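# About Prelerance

Prelerance is a small label and a smaller magazine, both concerned with music that a fair number of people would not call music. We put out improvised, electroacoustic and very quiet recordings, mostly on CD, and we write about other people's recordings in a printed journal which comes out when it is ready. The journal is older than the label. It started as a stapled newsletter that Branwen Maddocks handed out at concerts in Dankwa, a former seed merchant's with good floorboards and a bad boiler, to audiences who were too polite to refuse it.

If you've arrived from a record shop, a radio listing or an argument, welcome. The shop is on another page. What follows is who we are and how we go about things.

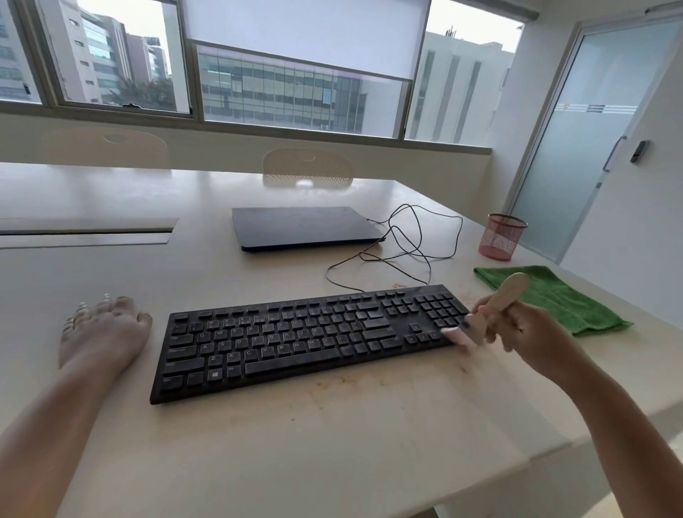 *Prelerance* no. 40, p. 2

## How it started

Branwen had been booking concerts for a few years and had a cupboard full of recordings of them. Olumide Isah, who plays double bass and was on a good many of those recordings, asked whether anyone was ever going to hear them. The answer was no, so he offered to master one himself. It was a trio for bass, bowed cymbal and shortwave radio, 82 minutes long, and therefore slightly too long for the disc he had already ordered. The first Prelerance release was an edit. The complete version came out later as a download and has been bought chiefly by the trio.

The second record did better. *Tornberg*, by Bernd Fuchs, was made in a disused pumping station over two nights, with a clarinet and whatever the pipes were doing. It had a kind notice on a late-night radio programme and we have now sold 2,573 copies, a figure Sheena keeps written on the back of the office door. In our corner of things this is a smash hit. It has paid for nearly everything since, including records by people who think Bernd has gone commercial.

## Who does what

**Branwen Maddocks** edits the journal and chooses what gets reviewed. She has never minded a bad review so long as the writer has listened to the whole thing, which she checks by asking about the last five minutes.

**Olumide Isah** masters the records. He likes to leave them quiet. If you have bought one of our discs and wondered whether it was playing, please turn it up, then remember to turn it down again before you put on anything else.

**Sheena Lindsay** handles orders, royalties and the post. Artists are paid twice a year and get a proper statement with it, even when the statement is longer than the sum deserves. She also answers the phone, on Fridays, after ten.

**Thịnh Ông** designs the sleeves and lays out the journal. He came to us from packaging, where he spent a long time on biscuits, and he has strong feelings about card.

**Bernd Fuchs** isn't staff, but he is here a lot.

## The label

Every release begins with a recording that one of us can't stop playing and at least one of us can't stand. We have tried the alternative, an album that we all quite liked, and it's still in the stockroom if you want one. Editions run up to 300 copies, although *Tornberg* has obviously been back to the plant a few times. When something sells out we repress it if the artist wants us to. We don't do coloured vinyl, mainly because we don't do vinyl.

Discs are made by Nemex, who have put up with our silences very well. Their checking department once rang to report that track two was blank. It wasn't, though Olumide did go back and listen to make sure.

## The journal

Each issue carries reviews, one long interview and a letters page that has been discussing the same laptop performance for longer than the performance lasted. We pay contributors. We ask them to say what instruments are being played, who is playing them, and what it sounds like, preferably before getting on to what it means. The words "sonic" and "landscape" may both appear in a review but not next to each other. 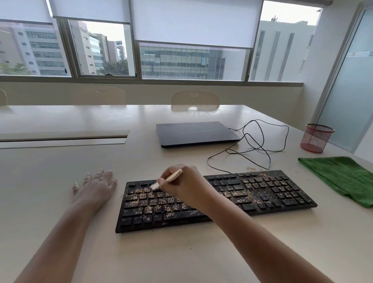
*Brushing the keyboard at the office desk.*

We review our own label's records as well, which some readers find improper. The arrangement is that the reviewer is chosen by Branwen, and Olumide, who has to live with the results, gets no say. The harshest review we have ever printed was of one of ours. The artist had it put on a T-shirt and we stock it in medium and large.

## Concerts

We still put on evenings at Dankwa, though not in the months when the boiler has to be on, as it joins in. The season opens in June. Doors are at 7.30pm, the first set starts at eight, and there is usually an interval long enough for a drink and a disagreement. Please don't open crisps during the second set. There has been one performer who asked people to, and it was made very clear at the time.

## Sending us things

We listen to everything that arrives, on disc or as a download link, but we are slow. If you haven't heard from us in three months, a reminder is fine. Please tell us who is playing and on what, and leave out the press quotes. Solo guitar recordings go to the bottom of the pile, where there are already a lot of solo guitar recordings to keep them company.

For review copies, write to Branwen. For orders, missing parcels and faulty discs, write to Sheena, having first checked the volume.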